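Junaid Kazmi
Tenants' advocate, mostly housing repairs and complaints. Posts are my own.

1/ A few people have asked what happened with the repair log work at the Simard Street buildings. I'll put it in one thread so I can link to it instead of retyping it.

2/ Background. Simard Street is four low-rise blocks, run by Weronik Housing on a management contract. The owner is Todetti. Tenants report repairs to Weronik, and Weronik has to ask Todetti for approval on anything over $700.

3/ That $700 line matters more than anything else in this thread. Under it, a job gets booked by the site office. Over it, the job goes into an approval queue and the tenant gets an automatic email saying "your request is progressing". There is no second email.

4/ In April we asked tenants to send us copies of their own repair requests. Photos of paper forms, screenshots, forwarded emails, whatever they had. We didn't ask for anything from Weronik at that stage.

5/ What came back was messy. Some people had every message since they moved in. Some had a date written on a calendar and the name of whoever picked up the phone. We took both. A note you made on the day is still a record.

6/ We typed it all into one spreadsheet. Columns: date reported, how it was reported, what was wrong, first reply, date of visit, date fixed, and whether the tenant had to report it again. The last column was added late and ended up being the useful one.

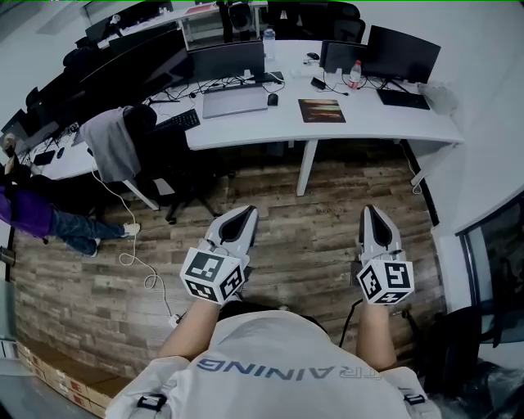

White office desk and plank floor. The T-shirt says "TRAINING".

7/ On re-reporting. If a job sat too long, the site office would close it and ask the tenant to lodge a new one. The new one got a new number and a new start date. So on Weronik's own figures the wait looked short, even where somebody had been living with a leaking bathroom ceiling all winter.

8/ I don't think any one person at the site office set out to do that. The software, Bokitz, flags a job red once it goes past target. Staff get asked about red jobs at the Monday meeting. Closing the job and opening a new one makes the red go away.

9/ That's why I keep saying to look at the procedure and leave the receptionist alone. She didn't pick the target, and she can't approve a $3,000 ceiling.

10/ The second thing in the log was who got re-reported most. Tenants who phoned did worse than tenants who emailed. Tenants who needed an interpreter did worst. Phone jobs were entered as free text, and an interpreter call had to be booked separately, so the details often went in after the job was opened or didn't go in at all.

11/ A job with no details can't be priced. A job that can't be priced can't be approved. It sits there, goes red, gets closed. Repeat.

12/ One tenant had a broken balcony door lock entered as "door". The contractor came out, looked at the front door, found nothing wrong and marked it complete. She was told she'd have to lodge again. She had lodged it properly the first time, in Punjabi, to an interpreter.

13/ We sent the log to Weronik with names and unit numbers removed and asked for a meeting. They gave us one, which I'll give them credit for. Their first position was that our dates didn't match theirs. Correct, for the reason in post 7.

14/ Their second position was that tenants should use the online form. The form is in English only and times out. One of their managers tried it on her phone during the meeting and it logged her out before she got to the photo upload. We moved on from that point fairly quickly.

15/ What they've agreed to so far, in writing:
Re-lodged jobs keep the original report date.
Interpreter calls are booked before a job is opened, and the job notes are read back to the tenant.
Tenants get a copy of what was entered.

16/ What they haven't agreed to: raising the approval limit. Weronik says that's up to Todetti. Todetti says it will look at it when the contract is reviewed. We've asked for the review date and don't have one.

17/ They also haven't agreed to reopen old jobs marked complete where the tenant disputes it. We think they should. If yours is one of these, don't wait on us. Write to them now, give the old job number, and say the work was not done.

18/ Some practical stuff, since I get the same questions every week.
Report in writing even if you've already phoned. A text is fine if they accept texts.
Say which room and which fixture.
Ask for the job number and write it down with the date.
If they ask you to lodge again, reply and ask them to keep your first date.

19/ Don't stop paying rent over a repair without getting advice first. I know why people want to. It can turn a repairs case you'd win into an arrears case you'd lose, and I've watched that happen 2 times at this address.

20/ If you're in one of the blocks and you want a copy of the blank spreadsheet, message me. It works in any free spreadsheet program. There's a printable version too, for anyone who'd rather keep it on the fridge.

21/ Replying to a couple of people: yes, you can use it if your landlord is someone else. Change the headings to suit. No, I can't look at individual leases over DMs. Come to the drop-in, Monday from 5:30 pm, and bring whatever paperwork you've got.

22/ Correction to post 2: it's anything over $700 including tax. A few jobs quoted just under went into the queue for that reason.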